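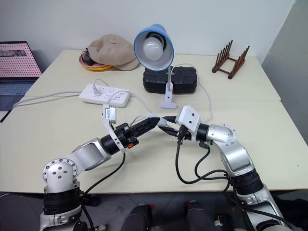
June, morning. Glue notebook, batch 4

Back on the hide glue! I said last month I was done fiddling with it, and then Laine Rimkutė brought in the top of the Milen zither (the one with the long crack by the bridge) and asked if I'd close it with something a later repairer could open again. So out came the pot.

Soaked the granules overnight in cold water, a bit under two parts water to one part glue by weight. They'd swelled up nicely by the time I got in at 8, like wet couscous. Warmed the jar in the water bath and kept it at 140 or so on the candy thermometer. The old thermometer reads high, I'm pretty sure, so I checked it against the Vida one and got a difference of 4 degrees. Writing that on the handle with a paint pen before I forget.

Test strips first. Spruce offcuts, planed the same morning, half inch overlap, clamped and left alone. I did one set with the fresh batch and one set with what was left in the fridge from batch 3, which smelled fine but looked kind of cloudy. Labeled both sets in pencil on the end grain. Please don't move them off the radiator shelf, whoever needs the shelf. There's room on the other side of the sink.

Open time is still my trouble. With the room at its usual summer temperature I had maybe a minute before the surface started to skin over, and on a crack that long I'm going to be sweating. Things I want to try:

Warm the wood first with the hair dryer, low setting, both faces. Did this on two of the strips and the squeeze-out ran much better.

A pinch of urea in the glue. Laine is against it for instrument tops (she thinks it goes soft in a damp house) and she's repaired a lot more zithers than me, so this is only for the test strips for now.

Thinner mix for the first pass, worked in from the back with a fingertip, then regular strength right on top. I like this one best but it makes a mess.

The strings are a separate headache. The Kuvosley catalog lists a full set for this size, only their chart starts a step higher than the tuning Laine wants, so the bottom four would be floppy. I wrote to Hokusitz to ask about wound ones. No answer so far, and the Kuvosley set would be here sooner, so I may just order it and swap the low ones later.

Sanding note for myself: 800 grit on the tuning pins was plenty. I went on to 2,000 on one of them just to see, and it's pretty, but it takes forever and it'll be behind a cover anyway. Leave the rest at 800.

Afternoon, same day

Peeked at the strips. Too early, I know. The batch 3 set has a dull line at the joint and I already don't trust it, so batch 3 is in the trash and the jar is soaking. Will break all of them tomorrow over the bench edge and look for wood fiber on both halves.

Cleats for the back of the crack: cut a bunch from the quartered scrap, grain across the crack, edges feathered. Laine wants them smaller than I made them. I'll shave a few down and let her pick.

Still to do: wax paper, more cam clamps from upstairs, ask Laine about the bridge height.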